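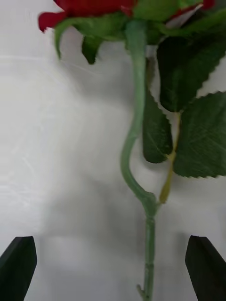

A red rose (artificial).

So I finished the second draft of the Drutley book! I wasn't going to post until the third one was done, but a few of you have been asking, and I've got a lot to say about letters, so get yourself a coffee.

Quick recap if you're new. The book is a mystery set in 1838 in a small market town I made up called Drutley. A wealthy widow goes missing between the church and her own front gate, and the only person who thinks something is wrong is the woman who runs the post office counter. Everybody else has decided the widow ran off to Prirnasau (my equally made-up spa town, with terrible water and worse husbands) to marry again. The post office woman isn't buying it, mostly because of the mail. She knows who writes to whom, and she knows when somebody stops.

You can see why I wanted letters in it. I love a letter in a novel. When I was a teenager I used to skip ahead to find the pages in italics, which probably tells you more about me than you needed. So in the first draft I went a bit wild. There were 20 letters. Twenty! Some of them ran four pages. One was a letter about another letter, and it quoted that other letter in full, even though we'd already read it two chapters before.

My critique partner Zinhle Mabuza got to that one and wrote in the margin, "I have now read this three times and I still don't care about the horse." Fair. The horse is gone.

What I had to figure out in the second draft was which letters were doing a job and which ones were me showing off. I went through with a pencil and wrote next to each one what the reader knew at the end of it that they hadn't known at the beginning. If I couldn't write anything, out it went. It was painful, and I did save a few of them in a folder called "maybe later," where I'm sure they'll stay till I'm old.

The one I fought hardest for was from the widow's brother-in-law in Biltham. It's long, it's pompous, and he spends half a page on his gout. But he gets the date of her visit wrong, and that wrong date is the thing the whole second half hangs on. I needed readers to slide right past it. So he complains about his foot, then he mentions the date, then he's straight back to his foot. I think it works? My first two readers missed it and my third, Wian, caught it right away and was so smug about it that I made him read the next five chapters as a punishment.

Voice was the other big headache. In the first draft everyone wrote like me putting on a hat. Same long sentences, same "I remain, dear madam," same little jokes. Read them in a row and you'd think the entire county was one lady with a lot of ink.
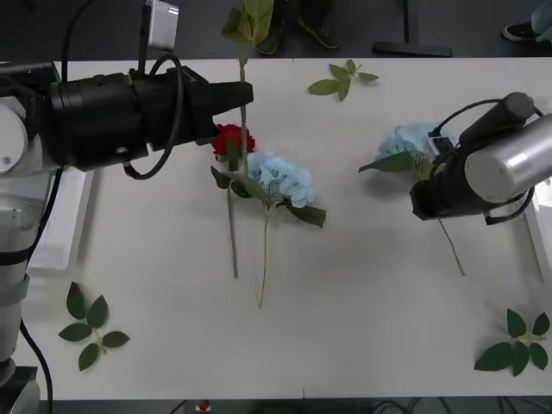 So I made a sheet for each letter writer, and I tried to keep it to stuff I could use on the page. The brother-in-law never asks a question. The housemaid, who learned to write late, uses very short sentences and starts most of them with "And." The vicar underlines things. The widow herself crosses words out, and what she crosses out is usually more interesting than what she leaves in. (I'm still working out how to show this. Strikethrough looks awful in my draft file and I have a feeling it will look awful on an e-reader too. If you've done this in a book, please tell me how.)

The housemaid turned into my favorite by a mile. She was supposed to have one letter. Now she has three, and she's the one who sees the carriage, and I moved a whole scene into the laundry so she could be in it. I didn't plan any of that. She just had such a good way of noticing things and then not saying what she thought about them.

Now, mail. I spent far too long on mail. I got it into my head that I needed to know the route and timing of every single letter in the book, and I drew a chart with the coach times on it, Drutley to Biltham, Biltham to the coast, and what happened if the bridge flooded. Then I found out that in my own plot a reply showed up before the question had been sent. In chapter nine! It had been sitting there through a whole draft and a whole set of readers. I fixed it by making the reply answer something else, and then it was a much better clue, so I'm calling that a win.

One thing I dug into was who paid for a letter back then. For much of the period before 1840 in Britain, it was commonly the person receiving it who paid the postage. I knew this in a general way but I hadn't used it, and oh my goodness, it is a gift if you write mysteries. People could turn a letter down because they couldn't afford it. A letter could sit at the counter, unpaid, with the answer to the whole thing folded up inside it. So there's now an unpaid letter in chapter two, and my poor post office woman has to look at it every day for most of the book. She's honest, you see. She won't open it. I've had two readers tell me they wanted to reach in and open it for her.
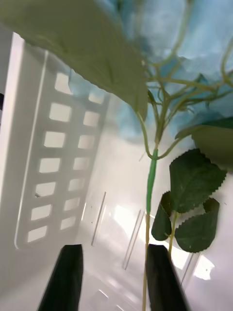
Pale blue petals and some dark green leaves, in a white plastic basket.

I should say something about length since a couple of you asked in July when I posted the opening. The first draft was a monster. This one is shorter, and nearly all of that came out of the letters. There was one stretch in the middle where I cut 1,000 words in an afternoon and when I read it back I couldn't tell you what was missing. A humbling experience! But also kind of a nice one.

What I added, mostly, was people reading. That sounds odd, so let me explain. In the first draft a letter would arrive, you'd get the letter, and then the next chapter would start. You never saw the person holding it. Kiri Bolger, who is in my writing group and who writes very good ghost stories, said she kept wanting to know what their faces did. So now some of the letters are broken up. You get a few lines, then the kettle goes, or the sister comes in and the page gets shoved under a cushion, and then you get the rest later. A couple of letters you never get to read at all. You only see somebody read one and put it in the fire, and you have to work from there.

I was nervous about that, since it can feel like cheating. I think it's okay as long as the person with the letter isn't the one telling the story. If we're inside her head and she's reading the words, then we ought to get the words too. That's my rule anyway, and I broke it once, in chapter seventeen, and I'm probably going to have to go back and un-break it.

The other thing I did was read every letter out loud, standing up, in the voice. My neighbors have now heard the vicar many times. It's the fastest way I know to find the spots where a character suddenly sounds like a blogger from 2025. I caught "reach out" in there. In 1838. From a vicar.
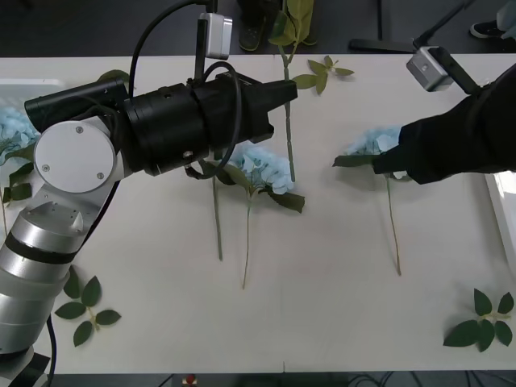 How many letters should a mystery novel have in it?

As many as change something in the story. Mine went from 20 down to eleven, and I suspect two of those are on thin ice. If a letter only repeats what a character could say in a room with someone, I'd let them say it in the room, since it's usually more fun to watch a person try to lie to somebody's face.

Next up is the third draft, and what I'm mostly dreading is the ending. Right now my post office woman explains everything in the parlor for six pages while a whole roomful of people politely lets her. I want to break it up, and I want the housemaid to get the last piece of it, and I still haven't decided what happens to the brother-in-law. In one version he goes to Prirnasau and has to drink the water forever. Zinhle says that's too kind.

I've also got a new notebook with a title on the first page, just the one word, Matlala, which is a ship. I'm not allowed to touch it until Drutley is done. I've written two pages. Don't tell my writing group.

If you have a favorite novel with letters in it, especially an old-fashioned mystery, leave it in the comments. I'm out of things to read and I need something for the train.

Last updated: March 2025

Comments

Nobuhle Hendricks
The unpaid letter!! I have been thinking about it since you read us that chapter. Please let her open it by the end or I will not be responsible for my actions.

Timothée Aubert
On the crossed-out words: I had a diary in my last book and ended up having the narrator describe them, like "here she had written brother and scratched it out." It reads fine on every device and you can control how much shows. Just don't do it too often, I did and my editor took half of them away.

Wian Moodley
For the record I was not smug about the date. I was correct. Also the gout goes on for too long by one paragraph and that's how I noticed, because I started skimming and my eye landed on the number.

Kiri Bolger
Keep the fire scene exactly as it is. And we know about the ship book, you left the notebook on my couch.

Contact | Copyright, all posts and story excerpts belong to the author | Back to top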